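Chapter 4: The Folded Shirt

Loretta Delacroix ran the laundry at Arkdale for 30 years and held that a shirt has one correct fold. Her trainees knew of at least 15 - most of them wrong. We begin with a T-shirt, the garment everyone believes they can already fold.

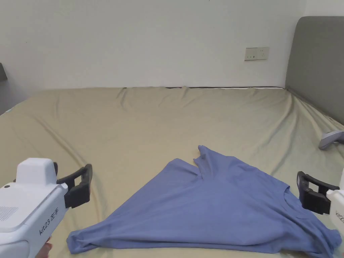

Figure 4.1. A blue T-shirt, partly folded on a bed.

Find a flat surface before you find a method. Tables are best, and taken.

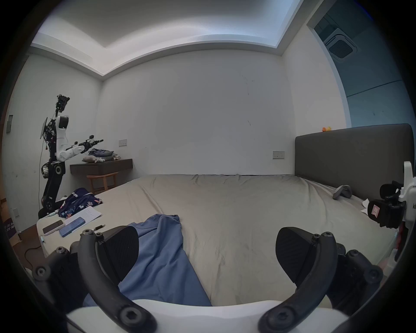
Beds are where most folding gets done, and most beds do other work too. Phones, a pen and a page of handwritten notes can all claim a share of the sheet's end of the room before a sleeve is straightened. Clear your space first, then turn to Exercise 4.1.

© Jirbridge | Back to top
393 shares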